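MEDIA RELEASE
March 2018

Jamix to open second refill shop at Lanis in May

For immediate use

Jamix, the household refill and kitchen goods shop, will open a second store in Lanis this May. Same idea as the first one in Cimau. Bring your own bottle, fill it, pay by weight, go home.

The new shop takes over the old shoe repair place on the main street, next to the bakery. Lease signed. Keys picked up. Painting is under way and the colour on the front door is still being argued over, so please don't print the green one from the earlier flyer.

What will be on tap: dish liquid, laundry liquid, hand soap, floor cleaner, white vinegar. Dry goods on the other wall - bicarb, washing soda, soap flakes, borax. Prices the same as Cimau. No membership, no minimum fill.

Why Lanis? Customers asked. A good number of the people coming into the Cimau store drive over from that side of the valley with a boot full of empty bottles, and they've been telling us so for 2 years. The drive rather defeats the purpose.

"We would sooner they walked," the company said. "It's a plain shop selling plain things. People want to stop throwing out a bottle every time the dish soap runs out, and they want to do it near home."

The Lanis store will be a bit larger than the first. Extra room goes to a bench where you can rinse and dry containers before filling, wich is the thing we get asked for most. There will be a sink and a proper rack. Labels and a grease pencil on a string. Please do not take the grease pencil.

Bottles must be clean and dry when they go under the tap. Any size, any shape, glass or plastic. Staff weigh them empty first, so you only pay for whats inside. If you forget yours there's a free shelf of washed jars left by other customers, take one, bring one back when you can.

Liquids come from Akande, the same supplier Jamix has used since day one. Akande delivers in large drums, collects the empties and fills them again. Nothing changes there. Scented laundry liquid will be in Lanis only at first, to see how it goes.

Also on the shelves: brushes, cotton cloths, dish racks, enamel cups, swing-top bottles, funnels in 3 sizes. The funnels always sell out. We have ordered more.
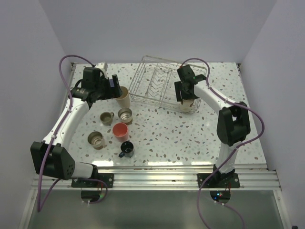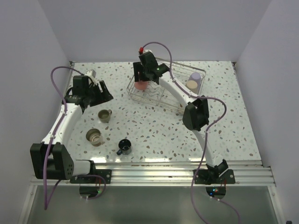 Opening day will be a low-key thing. Tea, biscuits, first fill of dish liquid free up to 2 litres per household. Doors at nine. Exact date in May to be confirmed once the plumber is finished, and will go up on the shop window and the Jamix website.

Parking: 5 spots behind the building, shared with the bakery, so be nice. Bike rack out front. The entrance is level and the aisles are wide enough for prams and wheelchairs.

Jamix is also hiring for Lanis. Part-time counter staff, weekends included. Drop a résumé at the Cimau counter or email it through the website. Retail experience good but not needed, lifting is part of the job.

Cimau store hours stay the same through the move.

Media enquiries: Jamix office, Cimau, during shop hours. Interviews can be done at either store - give us a day's notice if you want to see inside Lanis, the floor may be wet.

ENDS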